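About Ivberg Gripper Care

Looking after hand-held grippers and the benches they work on

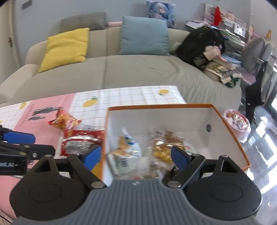 We are a workshop of five that sets up, services and repairs hand-held grippers. Tegwen Samuel and Elis Watkins started Ivberg in June with 28 grippers on the books. We now look after 181.

Most of our work is routine. A gripper comes in, we clean the finger pads, check the pivots for play and tighten any screws that have backed out. Pads that have gone shiny or started to lift at the edge are replaced in pairs. Cables are checked along their full length, and the fingers are set so they close evenly at the centre. Efa Bellis keeps the service log, and every unit goes home with a copy of its page.

Bleddyn Craddock handles repairs to housings and finger links. If a part can't be saved he will call you before ordering another one.

Ffion Mathias does set-up visits. She will fit the pads, calibrate the opening and show your staff the daily wipe-down, which takes a few minutes and a lint-free cloth.

Bookings are made through the front desk. Please label your cables before you send them.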